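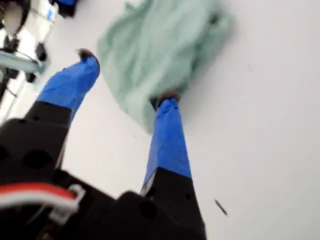
**Figure 3.** Two-finger gripper at the edge of a crumpled green cloth. Both fingers are wrapped in blue tape, budgeted under "consumables."

### 4.2 What the money went to

Our original plan, drafted by Tuhiwai and approved with suspicious speed, put most of the budget into the arm and left $300 for everything that touches cloth. This got the priorities backward. The Feltstead arm has needed one replacement part since September. Over the same period we logged 158 finger repairs, and 61 of them were nothing more than new tape (Figure 3).

We priced three ways out. Molded fingers from Grarby came with a minimum order of 35 pairs — enough to outlast the project and probably the authors. Carrillo quoted a single pair at a price that Nepia asked them to repeat. The third option was to keep taping and buy better fingertips, and we took it.

Labor was harder to plan for. A tape change takes roughly four minutes, but the recalibration after it had no line in the budget at all and was paid for in Whitcombe's evenings. Labs costing a similar setup should list fingers, tips and cable clips separately from the gripper, and should price the hours at whatever they pay a person who would prefer to be at home. Our revised split is given in Section 4.3.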